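Bancada e tampos de madeira: conservação, limpeza e reparação

Atualizado em janeiro. Aplica-se a tampos de madeira maciça de cozinha e de oficina. Não se aplica a folheados finos nem a aglomerado revestido.

Identificar o acabamento

Antes de qualquer intervenção, deite uma gota de água numa zona pouco visível e espere cinco minutos. Se a gota se mantiver inteira, o tampo tem verniz ou óleo em bom estado. Se espalhar e escurecer a madeira, a proteção está gasta. Um algodão com álcool distingue os dois casos mais comuns: a goma-laca fica pegajosa, o poliuretano não reage.

Limpeza corrente

Pano de microfibra bem torcido, água morna e sabão neutro. Passe no sentido do veio e seque logo com um segundo pano. Não use lixívia nem produtos com amoníaco. O vinagre diluído só serve em tampos envernizados; em madeira oleada ataca a película ao fim de poucas aplicações.

Gordura entranhada sai com bicarbonato em pasta, deixado dez minutos e retirado com espátula de plástico. Em tampos de carvalho convém testar primeiro, pois o bicarbonato reage com os taninos e pode escurecer a zona.

Manchas

Anéis brancos indicam humidade presa no acabamento. Ferro morno, sem vapor, sobre um pano de algodão dobrado, em passagens de poucos segundos. Anéis negros estão na própria madeira e pedem ácido oxálico em solução, com luvas e óculos, seguido de duas lavagens com água limpa. Deixe secar 24 horas antes de lixar.

Riscos e mossas

Riscos superficiais: lixa de grão 240, depois 320, sempre ao longo do veio. Mossas sem fibra partida levantam com um pano húmido e a ponta do ferro quente. Se a fibra estiver cortada, o vapor não resolve e é preciso encher. A massa Rillik em tom nogueira aceita óleo por cima; a versão de secagem rápida não aceita e deixa uma mancha mais clara.

Oleagem

Óleo de tungue ou de linhaça cozido, em camadas finas. Espalhe, espere 20 minutos, retire todo o excesso. Três camadas num tampo novo, uma por ano em manutenção. Para um tampo de cozinha de 1,80 m gastei 88 ml na primeira camada e menos de metade na segunda. O óleo Ekia cheira menos, mas demora 11 dias a curar por completo com a janela fechada.

Atenção aos panos: os trapos com óleo de linhaça aquecem sozinhos e podem inflamar. Estenda-os ao ar livre, abertos, ou guarde-os em água num recipiente metálico tapado até os deitar fora.

Orlas e aros

Nos tampos com aro, a junta entre o painel e a orla abre no inverno e fecha no verão. Não a encha com cola rígida. Uma passagem de cera de abelha amolecida, empurrada com um cartão, acompanha o movimento da madeira e sai com facilidade quando for preciso renovar. Se a orla se soltar, verifique primeiro os parafusos por baixo — os furos devem ser ovais, para o painel poder deslizar.

Grampos de aperto Atinga ou equivalentes, com calços de madeira macia entre a maxila e a orla. Aperte o suficiente para fechar a junta e não mais; cola a escorrer em todo o comprimento é sinal de aperto a mais ou de cola a mais.

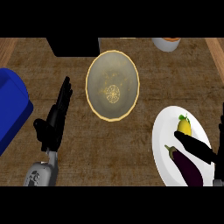
Deixe os grampos no lugar durante a noite e raspe a cola com formão enquanto ainda está borrachosa. Depois de dura, arranca fibra.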